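Skip to content
Home About Sorting Things Archive

The bin method, or how I finally emptied the hall closet

I have been putting off the hall closet since February, and this month I did it, and I am so pleased with myself that you are all going to hear about it!

Some background for new readers. The closet is where everything in our place goes when it has no other home. Batteries, picture hooks, the spare key to a bike I sold, tape in every width, three kinds of string. For years my way of tidying it was to take out one thing, look at it fondly and put it back somewhere slightly different. Then Salamatu Owusu left a comment on my pantry post (thank you, Salamatu!!) saying she never sorts on a shelf. She tips the lot into one big bin with high sides, spreads it over the bottom, and picks things out one by one until the bin is bare.

I tried it on a small drawer first, before coffee, and it took 22 minutes. I was hooked.

The high sides are what make it work. On the kitchen table things roll off, or they creep over toward the fruit bowl and sort of settle in there. In a deep bin they stay put, and you can push everything flat with your forearm and see what you own. Metal is my favorite so far. It's loud, I'll give you that, and it gets scratched up fast, but you can drop a wrench in it without wincing and then wipe it out with a rag. Plastic is lighter to carry and much kinder to the neighbors. I have used both and would happily use either again.

My rules, such as they are:

Spread first, pick second. A heap hides things.
Start with whatever color jumps out at you. Red is great for this.
Pick up one item at a time and decide before you put it down.
Keep 2 boxes beside you, one for staying and one for leaving.

That third rule is the hard one. I am a grabber. I like a big satisfying handful, and a handful always ends up as a new little pile on the floor next to me. Going one by one feels slow for the first few minutes and then it gets a rhythm, and suddenly you can see the bottom of the bin, which is a lovely sight.

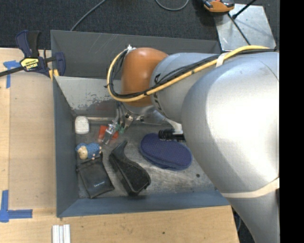
Do you need to sort by type before you start picking?
Save it for the end, when the keepers are in their own box and there's much less to sort.

Final tally from the closet: 71 things out the door, most of them to the swap shelf downstairs, where the string was gone by dinner. I kept the good tape and, fine, the bike key. Next up is the cabinet under the bathroom sink, and I'm weirdly excited about it. If you've got a bin you love, tell me the size in the comments, I want one that fits under the bed!

Filed under: Closets, Small wins
Previous post: Relabeling the spice jars, again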